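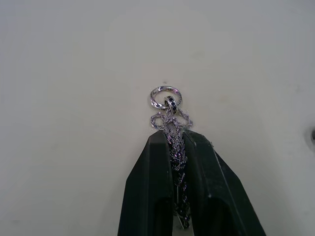
*A plain, pale surface is the best place to start.*

# Untangling and cleaning silver chains at home

I've had the same knot in the same necklace for the best part of a year, and last week I finally sat down and sorted it out (plus all the other things I'd been avoiding at the bottom of the drawer). A few of you asked how I did it after I mentioned it at the Plonduneck craft evening, so I've written it all up properly. You don't need anything special!

## What you'll want to hand

- 2 sewing needles or dressmaking pins, not too sharp
- a drop of baby oil, or olive oil if that's what's in the cupboard
- washing-up liquid and a bowl of warm water
- a very soft toothbrush (baby ones are lovely for this)
- a lint-free cloth for drying, and a separate polishing cloth
- a good lamp

Please don't use your bed or the sofa arm. I did once, and I found the clasp months later when I hoovered. A table, clear and light-coloured, with the lamp off to one side so you get little shadows under the links. If your table's dark, put a sheet of baking paper down.

## Getting the knot out

First of all, undo the clasp. I know it sounds daft, but Yesenia Huanca watched me pick at a closed chain for ages before she leaned over and asked why I hadn't opened it. An open end can be threaded back through a loop, a closed one can't.

Lay the chain flat and look for the tightest bit. That's your knot, and everything else is just mess round the outside of it. Put one small drop of oil right on it and rub it between finger and thumb very gently, as if you were rolling a crumb. Leave it a moment.

Now put the point of one needle into the middle of the knot and hold it still. With the other needle, tease outwards in tiny movements. Don't pull on the ends, however tempting it gets! Pulling closes everything up again and on a fine chain it can stretch the links. When you see a loop start to open, wiggle the needle in it until it's wide enough to get hold of, then follow it back.

If two chains are caught up together, work on the thinner one and let the thicker one sit. And if you've been at it 9 minutes and you're getting cross, stop and put the kettle on. I've never once undone a knot while cross.

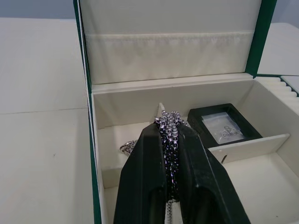

*Plonduneck Makers' Newsletter · Issue 7 · page 5*

## Giving it a wash

Once it's loose you need to get the oil off, so it might as well have a bath. Put the plug in the sink first, or better still keep away from the sink altogether and use a bowl. A small squirt of washing-up liquid in warm water, chain in, and leave it for five minutes. Then brush it softly along its length on both sides. The bit near the clasp is always the grubbiest (hair products, suncream, goodness knows what).

Rinse it in a second bowl of clean water and pat it dry with the cloth. I leave mine out on a folded tea towel overnight as well. A chain holds more water between the links than you'd think, and putting it away damp just brings the tarnish back faster.

All of this is for plain silver. Pearls, opals, turquoise and anything with glued-in stones shouldn't be soaked at all. Wipe those with a barely damp cloth and leave it there. Lucian Rusu lost a stone out of his gran's brooch by dunking it, and he still brings it up.

## If it's gone dark

Try the polishing cloth before anything stronger. Fold it round the chain and draw it along with a light touch, moving to a clean patch as it blackens. The black is normal, it's the tarnish coming off, and you don't need to wash the cloth. Plated pieces want hardly any rubbing, as you can go through to the metal underneath.

There's also the foil and bicarb method, which everybody seems to have an opinion on.

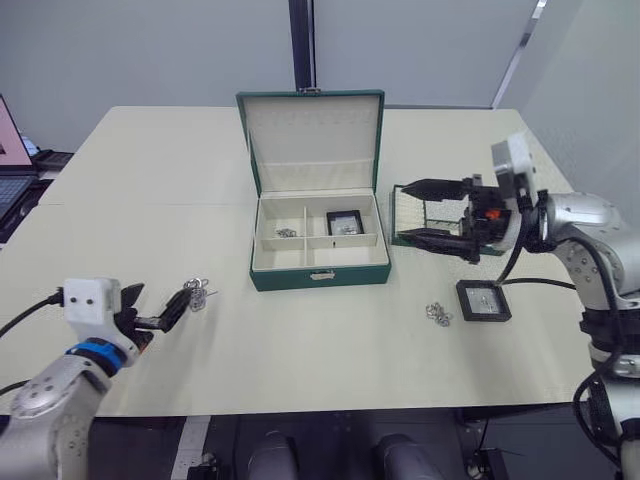

I do use it, but only on solid silver with no stones, and only when the cloth has got me nowhere. Line a heatproof bowl with kitchen foil, shiny side up or down, it makes no odds. Lay the chain so it's touching the foil, sprinkle a tablespoon of bicarbonate of soda over it and pour on hot water. It may smell a bit eggy. Lift it out after a couple of minutes with a plastic spoon, rinse well and dry as before. If your piece has a deliberately darkened pattern, skip this completely, or you'll lose all the lovely shading.

## Putting it away so it doesn't happen again

Fasten the clasp before you store it. That one habit has saved me more bother than everything else on this page put together. After that, keep each chain apart from its neighbours if you can, in its own little bag or its own section of a box. For very fine chains, Genji Chiba taught me to thread one end through a paper drinking straw and do the clasp up on the outside, and I've not had a knot in those since.

Keep the lot out of the bathroom, too. Steam is no friend to silver.

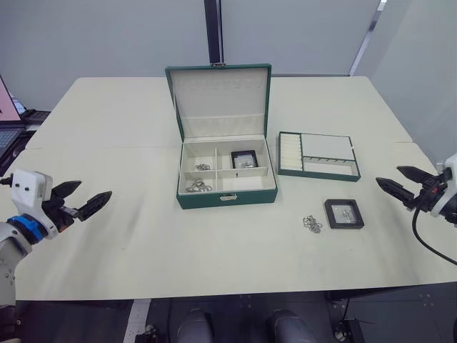
**Can I use toothpaste to clean a silver chain?**

I'd leave it in the bathroom. Most toothpaste is gritty enough to scratch silver, and it gets stuck between the links and dries white. Washing-up liquid and a soft brush will do the job much more kindly.

## When to give up and take it somewhere

A broken link, a bent clasp or a knot that's been pulled tight enough to kink the metal is one for a jeweller. Ask what they'd charge before you leave it with them. Mine was sorted while I waited, and I went home and did the earrings.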